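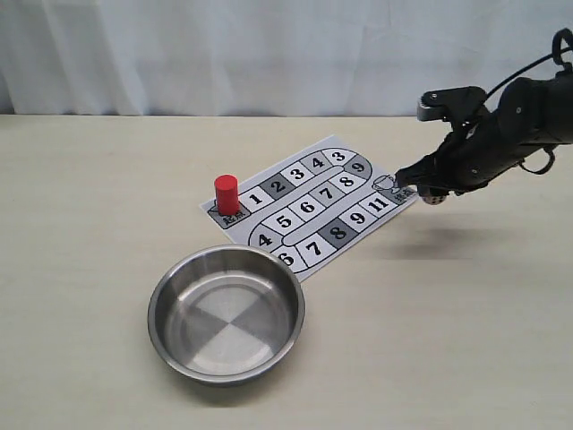 Incidencia 369 - celda Paju, brazo con pinza. El brazo se para con error de agarre al llevar el dado al cuenco metálico. Falló 2 veces en la misma tanda de 100 ciclos, siempre al empezar el giro de muñeca. La ficha roja seguía en la casilla de inicio (起点) y la pinza estaba sobre la zona de meta, con el dado blanco a la altura de los dedos.

Comprobado: cable sin tirones, tornillos de la muñeca apretados. Reinicié Trekell y el error volvió al cuarto ciclo.

Respuesta de Plolent: bajar la velocidad de muñeca y recalibrar el cierre de los dedos con el dado puesto.

Hecho a las 16:40. Van 4 ciclos sin parada - dejo la incidencia abierta hasta completar otra tanda.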